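Home Docs Data Contact

# Brullow Breakfast Counter, v4

Recordings from the staff kitchen at Marino's Steststead office, where the morning shift used to make its own toast. Released by Drerkomon for people who study what happens to a workplace when part of a job moves to an arm. The set holds 900 episodes, 90 of them with notes from kitchen staff.

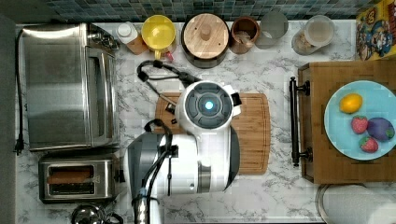 Overhead view, arm at the cutting board.

## What changed for staff

- Toast duty is off the rota. "Watching the toast" is on it, at the same pay grade.
- Counter setup still belongs to people, and setup now has its own checklist. The toaster's place on the counter is item one.

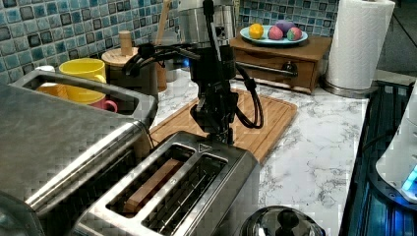
- Breaks moved to 10:40 a.m. in February. More than 200 comments on this are in `notes/`, and they are not all about toast.
- The fruit is toy fruit. Staff asked for real fruit in the survey and are still asking.
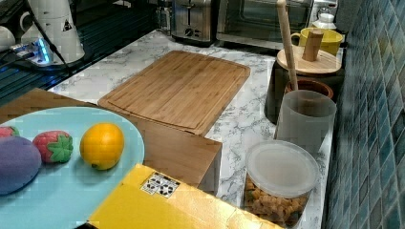 ## Known gaps

Night shift is missing. Crumbs are unlabeled. Notes are self-reported, some of them before coffee.

Contact: the Drerkomon data desk | © Drerkomon | Back to top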